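Home | Roads | Transit | Opinion | FAQ | Contact

The Lunis–Begay toll road: your questions, with our doubts left in

By Shahnaz Marikar
27/10/2026

Is the road open or isn't it?

Partly. The ribbon was cut in May on the full route, but only the stretch from Lunis to the river is carrying regular traffic. The rest is described by the operator, Zendura, as "in final commissioning." We asked what that means and got the same phrase back.

How long is it?

The full route is 69 kilometers. The old road through the hills is 128. Those are the figures printed on the project boards, and on this point we have no quarrel with them. Whether anyone's real trip gets shorter by that much depends on where they start, and most people don't start at a toll gate.

Will it cut my travel time in half?

That was the claim at the opening. It compares a car at the speed limit on an empty new road with a truck stuck behind other trucks on the old one. Drivers who live on the Begay side still have to cross town to reach the ramp. Time your own trip before you believe a billboard, ours or theirs.

Who paid for it?

The province put in part of the money and Zendura put in the rest, in return for the right to collect tolls. The split has been announced twice with different shares. The contract itself is not public. A summary is, and it leaves out the page on what happens if traffic falls short.

When does the road come back to public hands?

The concession is for 40 years from "full operation." Nobody has signed off on full operation yet, so the clock hasn't started. There's also an extension clause. We have read the summary of it three times and still can't say who decides.
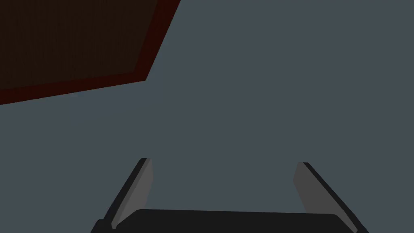

Computer rendering: dark brown surface with a dark red border.

What does the toll cost?

The opening rate for a car is posted at the gates and is lower than people feared. It is also called "introductory." The summary allows a yearly increase tied to prices, plus a separate adjustment for "exceptional maintenance." Ask for a definition of exceptional. We did, in writing, and are still waiting.

Are there discounts for residents?

Yes, on paper. You need a Musteo tag, proof of address and a vehicle registered in the same name as the address. If you drive a company van or your mother's car, you pay full price. Tags are sold at the Lunis service plaza only, on the far side of the toll gate — so you pay once to get to the discount.

Can I still use the old road?

You can. The province says it will be maintained to its present standard. Anyone who has driven it lately knows what the present standard is.

How many jobs did the project create?

Zendura says 2106. It doesn't say for how long, or whether a person hired for two separate jobs was counted twice. The permanent staff figure has not been released.

And the bridge?

It looks good and it is open to cars. Heavy trucks are being sent to the old crossing until load checks are finished. No end date has been given, which is odd for a bridge that was sold to us mainly as a freight link.

Are you against the road?

No. The old one is dangerous and the port needs better access. We would like to see the contract.

Where do I send a correction?

Use the contact page. If you have a document, send the document — a screenshot of somebody's post won't do.

Last updated: same day as publication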